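7장 무엇부터 집을 것인가: 파지 계획과 순서 결정

6장까지 잘 따라오셨다면 이제 여러분 손에는 꽤 쓸 만한 자세 추정기가 있을 거예요. 점군을 넣으면 물체마다 위치와 방향이 나오죠. 저도 처음 여기까지 왔을 때는 다 끝난 줄 알았습니다. 그날 저녁에 바로 로봇을 돌렸다가 그리퍼 손가락을 상자 벽에 박았고요(부품값은 제 연구비에서 나갔습니다!).

문제는 자세가 틀린 게 아니었어요. 추정값은 멀쩡했는데, 제가 짠 코드가 신뢰도 점수가 제일 높은 물체를 무조건 먼저 고르게 되어 있었거든요. 하필 그 물체가 벽에 바짝 붙어 있었습니다. 잘 보이는 물체와 잘 집히는 물체는 다르다는 걸, 그때 배웠어요. 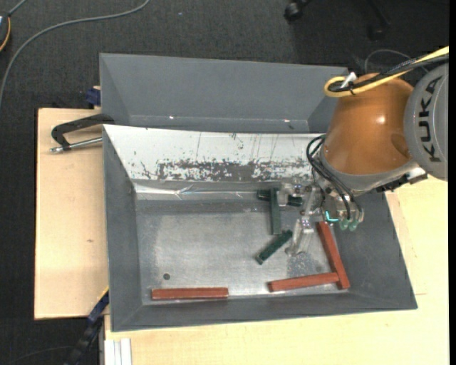 그래서 저는 계획기를 두 층으로 나눕니다. 아래층은 물체 하나를 놓고 파지 후보를 만들어요. 손가락을 어느 방향에서 넣을지, 얼마나 벌릴지, 손목은 몇 도 돌릴지 같은 것들이죠. 위층은 그 후보를 전부 모아 놓고 순서를 정합니다. 다른 블록에 눌려 있으면 감점, 벽까지의 여유가 5mm보다 작으면 아예 탈락, 이런 식으로요. 단순해 보여도 이 장의 실습 기록에서는 후보 565개 가운데 충돌 검사를 통과한 게 436개였습니다. 나머지는 대부분 벽이나 옆 블록에 걸렸어요.

블록이 길쭉하면 고민이 하나 더 생깁니다. 가운데를 잡으면 들 때는 안정적인데, 서로 걸쳐 있으면 그 가운데가 막혀 있기 일쑤예요. 그럴 땐 끝을 잡아도 되는지, 잡고 나서 기울어지는 걸 얼마나 봐줄지 정해야 합니다. 제 동료 솔랑주 텍시에는 끝 파지를 아예 금지하자는 쪽이고, 저는 벌점만 주자는 쪽이에요. 아직도 결론이 안 났으니 7.4절에서 두 방식을 직접 돌려 보고 여러분이 골라 주세요.

코드는 전부 Rolik 라이브러리 위에서 돌아갑니다. 설치는 부록에 적어 두었고, 충돌 검사 한 번의 시간 제한은 기본값인 80ms 그대로 두시면 됩니다. 로봇이 없는 분은 시뮬레이터로 하셔도 괜찮아요. 다만 상자 벽의 기울기는 꼭 모델에 넣으세요. 벽을 수직으로 두고 돌린 결과는 실제 작업대로 옮길 때 속을 썩입니다.

7.1 파지 후보 만들기

먼저 가장 쉬운 경우, 물체가 하나뿐인 바닥에서 시작하겠습니다. 블록의 긴 축을 구하고, 그 축에 수직인 방향으로 손가락 두 개를 맞춰 볼 거예요.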